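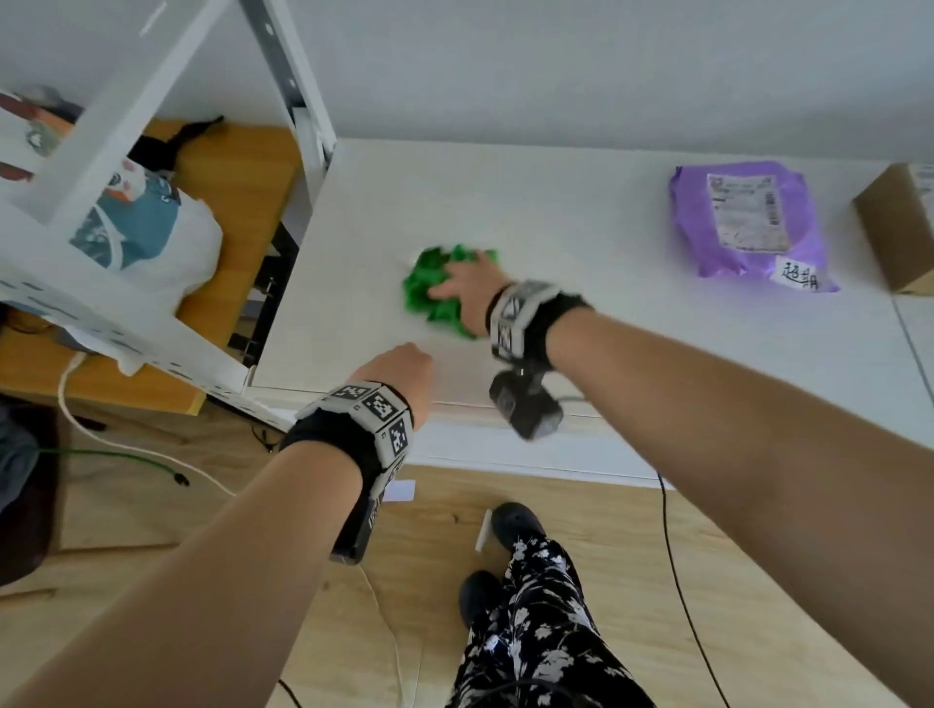
Cleaning Cloths in Shared Kitchens
Student project report, Household Studies

Introduction
The residence at Flisturgate has 96 rooms and four shared kitchens. Each kitchen gets new cloths at the start of term. By the middle of term most have gone missing or smell bad. Our group wanted to find out how people look after them and whether a simple change would help.

Method
We put a paper survey in every mailbox and left spare copies in the laundry room. We also kept a tally sheet beside each sink in August. People were asked to make a mark when they used a cloth and write down what they used it for. Kitchens A and B carried on as usual. Kitchens C and D got a hook by the sink and a bin for used cloths, which we emptied every Monday.

Results
The tally sheets had 545 marks in total. Of these, 322 came from the two kitchens with hooks and bins. Wiping down benches was the most common use, followed by drying dishes and mopping up spills. Several people wrote that they used the same cloth for the bench and the floor.

In the survey, the main complaint was not knowing whether a cloth was clean. People in C and D mentioned this less often. Kitchen B's sheet got soaked in the second week and we had to copy it out again, so a few marks may be missing.

Discussion
Kitchens C and D are closer to the front door and could be busier anyway, so we can't say the hooks caused the higher count. The colour of the cloths came up more than we expected. Some residents wanted one colour for benches and another for floors. We didn't have the budget to try it.

Recommendations
Put a hook and a bin in all four kitchens. Buy cloths in two colours next term. Add emptying the bins to the Monday cleaning roster.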